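From: Hamdia Sisay, Shared Facilities Office, Brirkadgate
To: brirkadgate-tenants list
Date: 11 September 2025
Subject: Re: Work surfaces and the new cleaning schedule

Dear colleagues,

Thank you to those who replied to the draft cleaning schedule. Most of the replies concerned desks and kitchens, and those comments will be taken up in the revised draft. I am writing to the full list on the subject of work surfaces, as Mr. Laxdal's message raises points that affect every tenant with bench space on the ground floor or in the Clurell wing. His message is quoted in full, with his agreement, and my reply follows.

> From: Kári Laxdal
> To: brirkadgate-tenants list
> Subject: Work surfaces and the new cleaning schedule
>
> Dear Ms. Sisay,
>
> I have read the draft schedule and have three concerns on behalf of the tenants in the Clurell wing.
>
> First, the draft says that "all horizontal surfaces" will be wiped every evening. It does not say who decides whether a surface is in use. Several of us leave work out overnight, and it would be a serious matter if drawings, samples or half-assembled pieces were moved. Under the old arrangement the cleaners left the benches alone entirely, and while that had its own problems, at least we knew where we stood.
>
> Second, the draft names Entili as the standard cleaning product for the whole building. I have no complaint about it in the kitchens. On bare wood it is another question. Two of our members found that the grain on their bench tops had lifted after the spring cleaning, and both had to sand them back at their own expense. I would ask that bare wood be treated separately.
>
> Third, the draft proposes a charge to tenants for marks that do not come out. Many of the tops and cover sheets were marked before the present tenants arrived. I do not see how a charge can be applied fairly unless the condition of each surface is written down at the start.
>
> I would be grateful for a reply to the list, as others have asked me the same things.
>
> Yours sincerely,
> Kári Laxdal

Dear Mr. Laxdal,

Thank you for setting out your concerns so clearly. I will take them in the order in which you raised them.

1. Surfaces in use

The phrase "all horizontal surfaces" was too broad and will be removed. The revised schedule will distinguish between shared surfaces and assigned surfaces. Shared surfaces are the kitchen counters, the meeting room tables, the reception desk and the two long tables in the print room. These will be wiped every evening and must be left clear by 8 p.m. Anything found on them after that hour will be placed on the shelf by the reception desk.

Assigned surfaces are those listed in a tenant's agreement. Cleaning staff will not wipe, clear or move anything on an assigned surface unless the tenant has asked for this in writing. Requests may be made for a single evening or for the length of the agreement. A tenant who has made a standing request may suspend it by leaving a note on the bench, and the staff have been instructed to respect such notes without exception.

Floors beneath assigned benches will continue to be swept. Tenants are asked to keep boxes and offcuts off the floor so that this can be done properly.

2. Bare wood and cover sheets

Your second point is accepted. Entili will be used on sealed counters, tile and glass only. Bare wood will be dusted with a dry cloth and will receive no liquid product of any kind. If a tenant would like a bare wooden top to be oiled or sealed, this office can arrange it, but the cost falls to the tenant and the work must be booked in advance.

White cover sheets are in a different position. They are meant to take wear in place of the board underneath, and light staining does not affect their use. Staff will wipe them with warm water and a small amount of Brakus when asked, and will keep the cloth away from the exposed wood at the edges.
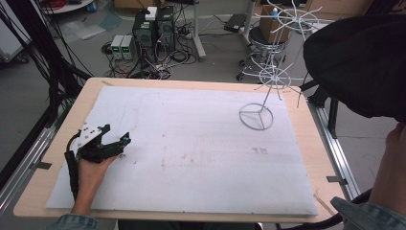
White cover sheet on a wooden board, with faint brownish staining across the middle.

Marks of this degree will be recorded as ordinary wear. No tenant will be asked to replace a sheet on account of them. Replacement will be considered where a sheet is torn, has lifted at a corner, or has been cut through to the board. Tenants who work with blades are reminded that cutting mats are available from the print room and should be returned there after use.

I regret that two members had to repair their bench tops after the spring cleaning. If they will write to me directly, with receipts where they have them, I will put the matter forward for repayment. I cannot promise the result, but I consider the request a reasonable one.

3. Condition records and charges

I agree that a charge cannot be applied without a starting record. The proposed charge is therefore withdrawn from this year's schedule. In its place, this office will carry out a condition survey of all 43 assigned surfaces in the building during October. Each tenant will receive a copy of the entry for his or her own bench and will have two weeks in which to correct it or add to it.

Entries will be short. They will state the material of the top, whether there is a cover sheet, and any marks present on the day. We do not intend to measure every scratch. The level of detail will be close to the following.

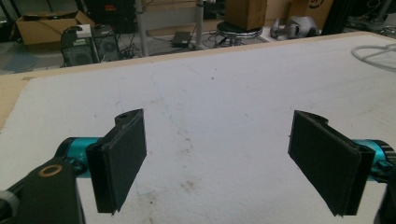
Surface entry: white, speckled, matte. Faint gray scuffs and thin lines. One brownish stain. Tan wooden rim along the edge.

Tenants are welcome to be present when their bench is surveyed, and may ask for a time that suits them. Those who cannot attend need do nothing further. The surveyor will work around anything left on the bench and will note which part of the surface could not be examined, so that no one is held to an incomplete record.

The question of a charge may be raised again at a later date. Should that happen, the proposal will be sent to this list in full before any decision is taken, and it will apply only to damage that does not appear in the October record.

4. Other matters raised by tenants

Several tenants asked whether their own cleaning supplies may be kept in the utility closet. They may, provided each container is labeled with its contents and the name of the tenant. Unlabeled containers will be removed.

One tenant asked that the vacuum cleaner not be used on the ground floor before the close of business. The staff have agreed to begin in the Clurell wing and to leave the ground floor corridor until last.

The revised schedule will be posted beside the reception desk and sent to this list. Corrections to the list of assigned surfaces should be sent to me by reply, and off the list if they concern one tenant only.

Yours sincerely,

Hamdia Sisay
Shared Facilities Office
Brirkadgate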